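Surface Finishes and Pattern — Handout 10
Stetix Interiors Course, Gandelbridge
Last updated: April 18, 2023
Reading time: 2 minutes

Terrazzo is a composite of mineral or glass chips held in a binder, ground flat and sealed. Terrazzo pattern is a different item. It reproduces the look of the chips on another material and carries none of the structural properties of the original. In a specification, write "terrazzo" only for the first. For the second, write "terrazzo-patterned" and name the carrier separately.

Chip patterns are described by three values: ground color, chip colors, and chip size range. Record the ground first. It takes up most of the area and sets how light the finished wall reads. Samples should be viewed at 400 mm and again at 2 m. Small chips merge at the longer distance; large dark ones do not.

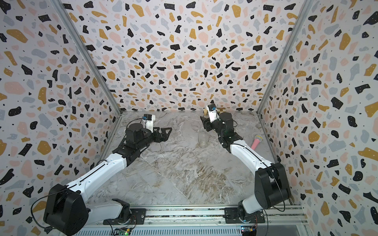
Combining two stone-look surfaces requires a decision about contrast. A chip pattern has hard edges and no direction. Marble veining has soft edges and usually some direction — the two differ enough to be told apart when the colors are kept related. With an off-white ground carrying black, mustard yellow, pale pink and light blue-gray chips on three walls, a gray-and-white marble-look floor stays within the cooler part of the same palette. The stronger warm colors are left to the walls; the floor has only faint brown veining and one darker brownish patch. Note also the black chips with tiny white specks, a second scale of detail inside the first. Aluminum posts at the back corners put a plain line between adjoining patterned walls. At the foot of the back wall, the change of pattern marks the line of the floor.

For the exercise, take sheet 2129 from the sample drawer and write a three-value description. Propose one floor finish and state the contrast in a single sentence. Leave out brand names.

Related handouts
Corner Trims and Edge Profiles
Reading a Finish Schedule
The Crichton Sample Boards
Stellport Site Notes, March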